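Home Quilts Care Repairs Contact

The Munutden Quilt Guide
Section 6: Washing and drying at a laundromat
Updated in March, by the Munutden workshop
38 shares 12 comments

Your quilt has had its first season on the bed, the cover is soft, the down has opened up, and now it wants a wash. This is one of our favorite parts of owning a down quilt! A flat, tired one can come back looking plumper than the day it was unpacked, and most of the work is waiting. Put aside an afternoon and bring a book.

This section covers the Munutden double and the larger Kedthorpe, which holds 1000 grams of down. The Poulain summer quilt is cotton all the way through and has its own page (Section 7).

Before you leave home

1. Check the label sewn into the bottom corner. If it says 1597, you have the older cover with open piping, so tack the piping down with a few hand stitches before washing.

2. Go over every seam with your fingertips. Any hole you can push a pencil tip into needs closing first. Use the thread that came in the repair envelope, or any fine cotton thread and a thin needle.

3. Treat marks on the cover only. Push the down away from the spot, pinch the cover fabric up, and dab it with a little soap and cool water. Leave it ten minutes and dab it clean.

4. Pack a cotton sack, 50 grams of Reltance down soap, and clean tennis balls for the dryer. A towel is handy too, to spread over the folding table.

Caution: no bleach, no fabric softener, no powder with brighteners. Softener coats the down and it may never quite loft again.

Washing

5. Choose a big front-loading washer. The dry quilt should go in without a fight, with room left at the top for your whole arm. If you have to lean on it, go up a size.

6. Run your hand around the inside of the drum and the rubber seal before you load. Hair clips and coins love to hide there, and a sharp edge will find the one thin spot in a cover.

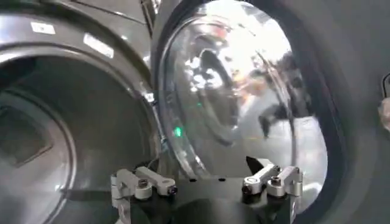 One Kedthorpe owner wrote to ask whether the drum should get an empty rinse first, as she had once brought a quilt home smelling strongly of someone else's detergent. We say yes, if the laundromat has a short rinse and you can spare the coins. She also told us she now carries a damp washcloth and wipes out the soap drawer, and we liked that so much we've started doing it ourselves.

7. Squeeze as much air out of the quilt as you can, then feed it in loosely, one corner after another. Don't roll it. A rolled quilt stays dry in the middle for half the cycle.

8. Add the soap, pick the gentle cycle with warm water, and add a second rinse. If you still see suds at the end, rinse again.

9. Finish with a slow spin. You can run a second spin if the quilt is very heavy.

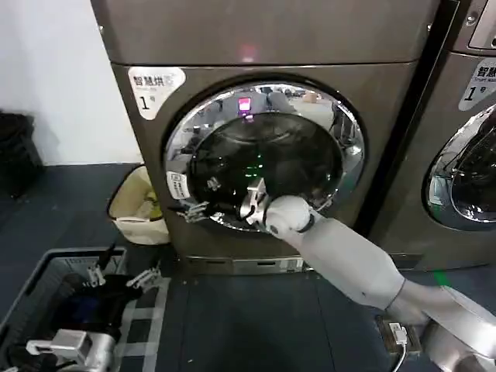 10. Lift the wet quilt out with both arms underneath it, like a sleeping child. Wet down is surprisingly heavy, and pulling from one corner can tear the little walls inside that keep the filling in place.

Note: it will look awful at this stage. Flat, gray, lumpy, a bit like something from a pond. Ours always do - please don't panic.

Drying

11. Move the quilt straight to the largest dryer that's free, add the tennis balls, and set it to low heat. If there's only one setting, go and ask what it is before you start.

12. Take the quilt out every half hour. Lay it on the towel, feel for clumps, and pull them apart gently between your palms. Then give it a good shake and put it back in the other way around.
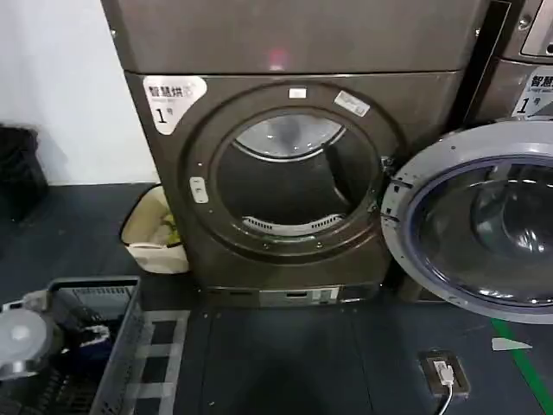
13. Keep going well after it seems done. The cover dries early on and can fool you completely! Allow around six rounds for the Kedthorpe, fewer for the double.

14. Test it by holding a section between your hands close to your face. Any cool patch or heavy clump means another round. Dry down feels light and even, and it springs back when you let go.

Caution: never store a quilt that's even slightly damp. If the laundromat is closing, carry it home in the cotton sack, hang it over two chairs, and come back in the morning to finish.
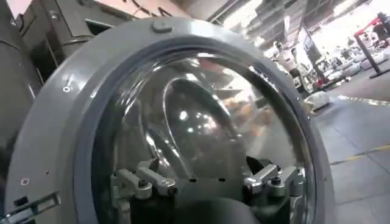

15. Once it's dry, leave the quilt spread out on a bed overnight with a window open. Shake it again in the morning, from both ends.

If it still smells of feathers

A faint smell while drying is normal and goes away. A stronger one the next day usually means moisture deep in the corners, so repeat steps 11 to 14 and check the corners with extra care.

If the down has moved to one side

Lay the quilt flat and pat from the full side toward the thin side, working along one channel at a time. Half an hour with the radio on is plenty for a double. If a channel stays empty, a wall inside has come loose. Send us a note through the Repairs page with the number from the label, and keep the quilt out of the wash until we've replied.

Previous: Section 5, Airing Next: Section 7, The Poulain summer quilt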